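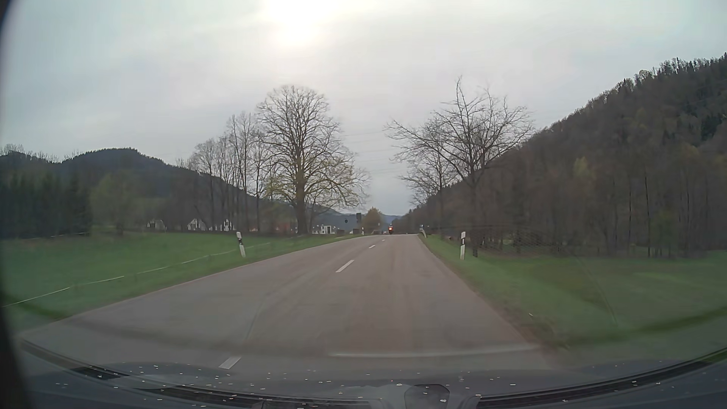 Tekle Ayele wrote to me after my last column to say that I was worrying over nothing. Driving data is cheap now, he said, and a company with enough cars on the road will pick up every rare case sooner or later, so why fuss about which roads they take?

I have heard the same argument from people at Lonis and from two readers who work in insurance. I think it is wrong, and the reason is dull. Cars go where people live and where people work. Leave a fleet to gather its own examples and most of them will come from the same few commutes.

A country road with two lanes and no painted edge lines is an ordinary thing to anyone who grew up near one. The asphalt stops and the grass starts. A motorcycle near the top of a rise is a small dark shape with a light on it, and a driver has to decide early what it is. A learning system gets good at that by being shown it many times, under gray skies and bright ones, with leaves on the trees and without.

Last June I spent a day with Eldana Dinsa, who sorts drives for a small project called Clesia. They had 3,615 clips at that point. She had gone through them by road type, and 38 were from rural roads without edge lines. Of those, 9 had a motorcycle in them. Nothing had gone wrong with the collecting. The drivers had been told to drive, and they drove to work and home again.

Clesia now pays people for chosen routes. It is slower, and Eldana says the cost per clip makes her manager unhappy. I would still rather have 2,000 clips picked with some thought than a warehouse of the same beltway.

Tekle's answer to this, when I put it to him, was that simulation will fill the gaps. Maybe it will fill some of them. But someone has to know a gap is there before building a scene for it, and that knowledge comes from looking at real roads – wires, crooked posts, sun behind cloud, specks on the front of the car.

There is also a question of fairness that gets skipped. If these systems learn mostly from cities, they will work best in cities, and people in valleys will get the version that guesses. They pay the same price for the car. Companies that sell driver assistance should publish what kinds of roads their examples come from, broken down by road type and season. A plain table would do, and buyers could read it before they sign.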